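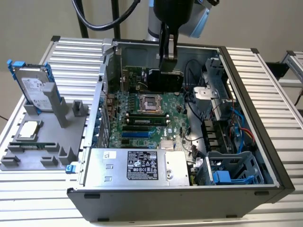

Planning your first December visit to Vonell Park is a lot easier if you start with one decision and let everything else gather around it. I've been going every winter since my kids were small (they are now taller than me and still come, which makes me very happy), and the first few times I did it exactly backwards. I booked the lunch, I bought the matching hats, I knew which parade spot I wanted, and I hadn't given a thought to the one ride everybody in the family was really there for. My plan was a lot like the computer lying open on that workbench, with the memory already in its slot and the socket near the middle of the board still sitting empty. So we're going to fill the middle first. Get yourself a cup of something warm and a piece of paper, and let's plan you a lovely day.

Step 1: Pick your one big thing

Ask everyone who is coming to name the single thing they would be sad to miss. One each, and no cheating with "the whole Lantern Village." For most families with kids over the height line it will be the Rurnex, the big indoor coaster at the back of the park. For my mother-in-law it's the carousel, every single time, and I've learned to stop arguing and just hold her purse.

Write the answers down and put a star next to the one with the longest line. That star is what your morning is for. The height line for the Rurnex is checked at the entrance to the queue and again at the top of the stairs, so please measure the little ones at home in the shoes they'll be wearing. I have seen some very sad faces at the top of those stairs, and one of them was my nephew's.

Step 2: Choose your arrival time

The gates open at 10. The front parking lot opens an hour before that, and if you can manage it, be pulling in right then. I know! It's cold, it's dark when you leave the house, somebody can't find a mitten. But you'll walk to the gate instead of waiting for the shuttle from the far lot, and the shuttle line in December is no place to be with a stroller.

If you just aren't morning people, go the other way completely and come at 4 in the afternoon. The evening ticket starts then, the lights come on soon after, and the families with toddlers are heading home as you walk in. What I wouldn't do is arrive at noon. You pay for a full day and you get the most crowded part of it.

Step 3: Go straight to the back

Once you're through the gate you'll be standing in Lantern Village with the music playing and the smell of cinnamon coming out of the bakery, and every part of you will want to stop. Keep walking. Go left at the clock, over the little bridge, past the skating pond, and don't stop for pictures (you can get the same ones on the way back, with better light). Turn right after the pond. The signs point you left, along the wider path, and that way is fine too, but it takes you past every shop in the park.

Ride your big thing first, while the line is short. On our last trip the board outside the Rurnex read 60 minutes by the time we came out, and we had walked nearly straight on. If your group loved it, get back in line only if the posted wait is something you can all stand cheerfully. Otherwise save the second ride for the last half hour of the night, when it drops again.

Step 4: Eat early and eat sitting down

Lunch before noon, even if nobody is very hungry yet. My favorite place is Ostrowski, the soup and dumpling house next to the carousel. It has real chairs and a coat rack, and you will not believe how much a coat rack improves a person's mood after a cold morning. Zdzisław Jasińska, who has run the counter there for as long as we've been going, will give you an extra roll if you ask nicely and there are any left. Get the mushroom soup. The beet soup is good too, but think about what everyone is wearing.

If you have picky eaters, the plain dumplings come with butter on the side and aren't on the board. Just ask. You can bring your own snacks into the park as long as there's no glass, so I always carry crackers, clementines, and a bag of the good chocolate that I don't tell anyone about until after dinner.

Step 5: Give the afternoon away

I used to plan every hour, with a color for each person. Now I leave the afternoon open, and it's the part we talk about on the drive home. Let the youngest person choose a direction. Ride the carousel. Watch the ice carvers. There is a small indoor theater called the Drarkeck that almost everyone walks past, and it seats 2,000 people in very comfortable chairs, so you can get in to nearly any show and warm up your feet. The puppet one is better than it sounds on the poster.

Do pick a place to meet in case you get separated. We use the clock, on the side facing the bakery, and I make the children repeat it back to me. Phones get cold and quit when you least want them to, so keep yours in an inside pocket.

Step 6: Find your parade spot

The parade comes down from the pond, crosses the bridge, and finishes in Lantern Village. Everybody crowds around the clock. My friend Yuto Furukawa, who goes even more than we do, taught me to stand at the foot of the bridge on the carousel side. The floats have to slow down for the turn, so you get a nice long look, and there's a low wall where small people can sit. Bring something for them to sit on. That wall is freezing.

Send one grown-up for cocoa well before the start and have them go to the cart behind the skate rental, where the line is always shorter than at the bakery.

What to pack

Two pairs of socks per person, plus one spare pair in the car
Mittens on a string for anyone who loses mittens
A thin blanket or cushion for the wall
Crackers and clementines
A phone charger and its cable (check that it's the right cable, ask me how I know)
A large bag for coats while you're in the theater
Your tickets, printed, in case the phone is sulking

If you're driving home the same night, change the kids into pajamas in the restrooms by the gate before you walk to the car. They have a bench and a heater, and the line clears out a few minutes after the parade ends.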